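4.2 Clear containers and the claim of visibility

Advice on household storage repeats one claim so often that it is rarely tested: a clear box shows what is in it, so people find things faster and put them back more often. We had doubts about this before we began, and the lid trials did little to remove them. The claim treats "clear" as a fixed property of the box. In use it depends on the surface under the box, on the light, and on whether anything is inside. An empty clear box on a pale table can be harder to spot than a plain gray one.
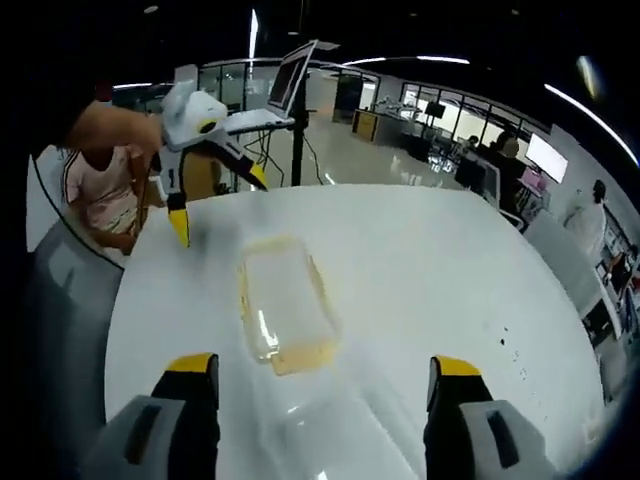 Figure 3. Clear plastic tray with a faint amber-yellow tint at the rim and corners, on a glossy white table.

The tray in Figure 3 is a fair case. Its rim can be picked out easily enough, but the table shows straight through the interior, and reflections from the overhead light compete with whatever edges remain. Earlier work in the Podton survey scored containers like this one as "high visibility" on the strength of the material alone. We see no good basis for that score. Of the 278 placements we coded, 200 involved an empty or nearly empty container, and in those the material tells a person very little about what belongs where.

A second claim holds that latching lids make people close containers properly. The Norneck guidelines state this flatly and cite no trial. Li takes a softer line, proposing that latches help only where they can be told apart from the body of the box at a glance. We find that more believable, although Li's sample was small and drawn entirely from people who already owned such boxes.

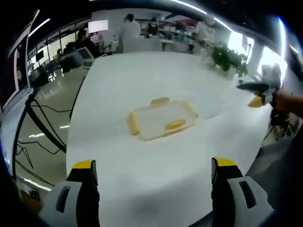 Lid closure was coded separately from placement, and coders were asked to mark a lid as closed only when every latch could be checked. This rule cost us data. With a latch on each of the four sides, a coder has to account for the near, far, left and right tabs in turn, and on a nearly transparent box over a white covering the pale yellow of the tabs is the main thing the eye has to go on. Coders left 17 placements unscored for closure. We would rather report that gap than fill it by guessing, as the Parnness protocol allows.

None of this shows that clear containers are a bad choice. It shows that the usual argument for them has been borrowed from full shelves and applied to empty tables, where it doesn't hold up well. Whether tinted rims or colored latches make up the difference is a separate question, and our coding scheme was not built to answer it. Section 4.3 turns to opaque boxes with written labels.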